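# Old wooden table feels tacky no matter how often I wipe it

Hi all, hoping somebody has been through this. When my aunt moved out of her place in Trudville she passed her kitchen table on to me, and I love it dearly, but the top is tacky. It isn't wet or anything, just that faint grab when you lift your forearm off it - newspaper leaves little gray smudges behind, and my daughter's homework sticks. I've wiped it with dish soap, then vinegar and water, then dish soap again. It feels fine for a day or 2 and then it's right back. My aunt swears she only ever used lemon oil. Do I have to sand the whole thing? I don't own a sander, and I'd rather not spend $250 on having it refinished.

Posted by Gintarė Petrauskas in Furniture & Floors

---

Oh, I feel for you, I had a sideboard just like that! Years of lemon oil will do it. The oil sits on top of the finish, collects hand grease and kitchen air, and turns into a sort of gum that soap only smears around.

Before you think about sanding, get a small can of odorless mineral spirits. Open the windows, put on gloves, and try a spot underneath or on a leg first. Dampen a cotton rag, rub with the grain, and turn the rag to a clean side as soon as it goes brown (mine went brown right away, it was quite disgusting). I did 3 passes on the sideboard. Lay the used rags flat outdoors to dry, please, and never leave them balled up in the trash - oily rags can catch fire on their own.

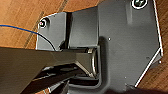

**Dace Sepp**
Section moderator, Furniture & Floors

Then leave the table alone for 72 hours. No placemats, no fruit bowl, no homework. If it's smooth after that, a thin coat of paste wax is all it wants, buffed well with an old T-shirt. If you can still dent it with a fingernail, the finish itself has gone soft, and that means stripper, I'm afraid. Still no sander needed for that, only patience and a plastic scraper.

And do stop with the vinegar, it can dull an old finish. Let us know how you get on!

---

**neso_porch**

Just put a tablecloth on it. We've had one on ours since January and I forget it's sticky.

---

**Mrs. Dambrauskienė**

I would not put a tablecloth on it, dear, mine stuck, and I was picking fuzz out of the varnish for over a week. Dace is right about the mineral spirits. I'd add that you should do the edges too, where people hold on when they pull their chairs in. Mine were far worse than the top, and I'd have missed them if I hadn't been down there looking for an earring.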